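Hand controller notebook, Feltdale bench
November 18, 2024

Picking up from the finger filter. I finally pulled the joint state smoothing out of the Hattar driver and put it in our own node, and wow, what a difference in the traces! The old moving average was hiding a delay between the commanded and reported positions that I had been blaming on the planner since February. Apologies to the planner.

New setup: driver publishes raw at 300 Hz, our node timestamps on arrival, one low-pass per joint, nothing else. The wrist camera gets its own clock offset, stored in the same config so the two can't drift apart between branches. Rogelio Cabrera wrote the offset estimator and it's lovely, maybe 40 lines if you skip the logging.

Ran the open/straight/curl sequence from the replay tool, 189 trials in the batch. 7 failed. Five of those are the same thing: the planner asks for straight fingers while the forearm is still moving, and the self-collision check uses the bare hand mesh. The sleeve isn't in the model at all. I padded the forearm capsule and three of the five went away on replay. The other two still trip, same waypoint both times, so I suspect the padding is too thin toward the hem.

The remaining two failures are timeouts in the Verkeo bridge. Buffer was set to 3000 messages for no reason I can find in the commit history. Dropped it to 300, haven't rerun yet.

Perception side: the segmenter keeps labeling dark fingertip pads as part of the cover whenever both are in view. Black on black, fair enough. Trying a mask projected from the joint angles, so the kinematics tell it where the tips should be and the network only has to clean up the edges. First pass on saved clips looks really promising, especially with the fingers straight. Curled is messier.

To do: rerun the two timeouts, fit a proper sleeve envelope, push the Dranoritz branch before I break it again, ask Rogelio if the offset survives a driver restart.
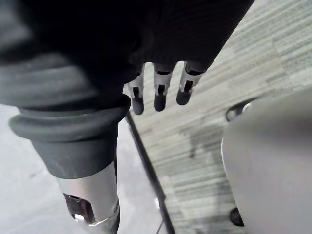

Why filter each joint in our node when the driver can already do it?
The driver smooths before it timestamps, so the delay gets baked in and the planner has no way to correct for it. With raw data coming in we know when each sample arrived, and we can change the cutoff for one joint without touching the rest.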